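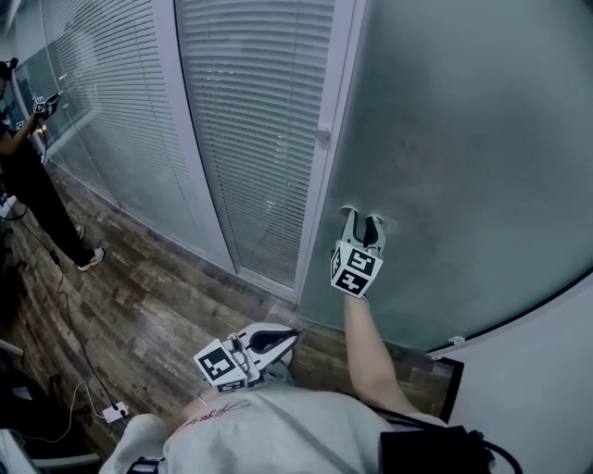

Up way too late again, and it's the Brurnlow omnibus's fault. I told myself one chapter after dinner and then it was almost 1 a.m. and I was sitting on the kitchen floor with a cold cup of tea, because that's where I'd been when I opened it and I never got around to moving.

So, the new thing first. Tsakiris is coming back in May! A whole new number one, new writer, the old costume (the good one, with the long collar, thank you very much). It picks up right after the flooding of Grullbridge, so all those people who dropped the book when the city went under are going to have some catching up to do. I stuck with it. I have all 117 issues of the original run, plus the two annuals, and yes, I include the annual with the circus.

Mamta Mathur called while I was eating lunch and we went over the preview pages for the better part of an hour. She thinks the woman on page four is Tsakiris's sister. I think it's the ferry captain from the Tatstead story with her hair cut short – look at the boots, Mamta. She would not look at the boots. We agreed that the lettering is gorgeous and that the villain has been given a very silly hat.

Then I went down to the shop on my break to put in my order, and they were already out of sign-up slips for the wraparound cover. The print run on that one is 2,000, which sounds like plenty until you remember how people get. I wrote my name on the back of a receipt and the guy at the register taped it to the wall, so I guess I'm in.
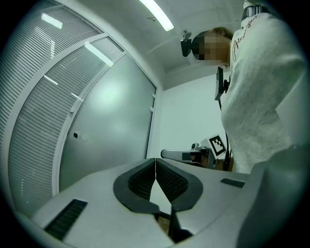 Do I need to reread everything before the new number one? The last six issues should do it, starting with 109, where Tsakiris finds the door under the bridge and the council throws her out.

I'm going to do more than the last six, of course. I pulled the long box out from under the bed and found that 112 is missing, and I have a terrible feeling I lent it to my cousin, who folds covers back. Also found a grocery list from years ago tucked into the first annual. Onions, batteries, cat litter. We haven't had a cat in ages.

Oh, and the omnibus. It runs 1,633 pages and I can't read it in bed without hurting my wrists, so it lives on the kitchen table now next to the toaster. Brurnlow was never my favorite as a kid, too much talking and everybody in capes standing on roofs, but I'm a third of the way in and I get it now. The winter story where he just walks home through the snow? No fight at all, eleven pages of walking. I read it twice.

Need to call Mamta back tomorrow about splitting a table at the swap meet. And ask my cousin about 112, nicely.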